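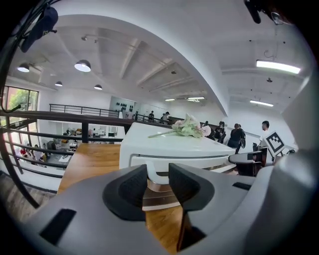 A bouquet of pale pink and cream flowers on a white table.

Flower subscription promises two weeks of bloom, but the fine print says less

A cut flower delivery service called Umier began taking orders in the county in December with a claim that will sound good to anyone who has thrown out a brown bouquet after four days. Its flowers, the company says, will last 14 days in the vase or the next box is free.

The offer costs $98 for a three-month plan, with one bouquet a month. That works out to more than $32 a bunch, delivery included. Grocery store bunches in town sell for less than half that, and the stand on Kocabaş Road sells cut stems by the bucket in summer for whatever you put in the can.

So what are people paying for? Umier's website credits a "cold path" system, meaning the flowers stay chilled from the grower to the doorstep, and a packet of powder named Flundex that goes in the water. The company says a trial of 127 bouquets showed the powder "extends freshness by up to double." It does not say who ran the trial, what kinds of flowers were used, or what the bouquets were compared with. Asked for the results, a company spokesperson sent a one-page sheet with the same sentence on it in larger type.

"Up to double" is a phrase to watch. A bouquet that lasted five minutes longer would fit inside it.

Crisóforo Zavala ran the flower counter at the old Zineo market for 19 years and now grows dahlias and snapdragons on a half acre behind his house. He has not bought a Umier box and does not plan to.

"Flower food is sugar, something sour, and something to keep the water from going bad," Zavala said. "It works. It has worked for a long time. You get it free with the cheap ones."

Zavala said the type of flower matters far more than the packet. Carnations and mums can easily go two weeks with no special care. Tulips and garden roses usually won't, whatever is in the water. A company that picks the flowers for you, he pointed out, can fill the box with the long-lasting kinds and let the powder take the credit.

Umier does pick the flowers. Customers choose between two color groups, "soft" and "bright," and the website says contents "vary by season and supply." There is no way to ask for a certain flower or to leave one out.

Then there is the promise of a free box. The terms, which run to nine screens on a phone, say a customer must report wilting within 24 hours of noticing it and send pictures from day one and from the day of the claim. The vase must have been washed before use, the stems cut again every two days, and the water changed each time with a new packet of Flundex. Each box comes with three packets. A person who follows the rules would need at least six to reach day 14. Extra packets are sold on the website for $4 a pair.

The spokesperson said the rules are "guidelines for best results" and that claims are handled "in a friendly way." The terms use the word "must" for all of them. The company would not say how many claims it has paid.

It did say it has 2384 subscribers across the state and hopes to reach 4000 by spring. Neither number could be checked. The spokesperson did not say whether the first one includes people who signed up for the free trial month and then canceled, a group that would seem worth knowing about.

None of this means the flowers are bad. They may be very nice, and plenty of people would be glad to get a box of them in the middle of winter. But a nice bouquet and a bouquet worth $32 with a two-week promise attached are separate claims, and so far the company has offered support for only the first.

For people who want flowers to last at home, Zavala's advice costs nothing. Buy them while some of the buds are still closed. Cut an inch off the stems at a slant and strip any leaves that would sit under water. Keep the vase out of direct sun and away from the fruit bowl, as ripening fruit gives off a gas that ages flowers. Change the water when it turns cloudy, and sooner if you can.

Umier plans renew on their own at the end of three months. To cancel, customers must call during business hours, which are listed as 10 a.m. to 2 p.m. A call placed at 10:15 a.m. for this story was answered after 41 minutes on hold.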